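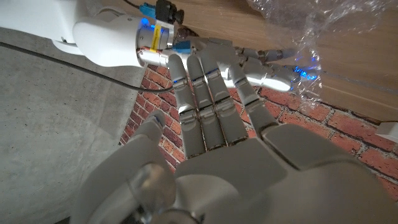

Plastic wrap is a thin, clear film used to cover food and to bundle or protect goods. It is also called cling wrap or cling film. Most household wrap is made from polyethylene, which clings less firmly than the older PVC type - a difference most noticeable on metal bowls.

The film creases easily and tends to stick to itself once off the roll. Crumpled wrap can sometimes be flattened by hand, but it is usually thrown away. Few kerbside recycling programs accept it, as it tangles in sorting equipment.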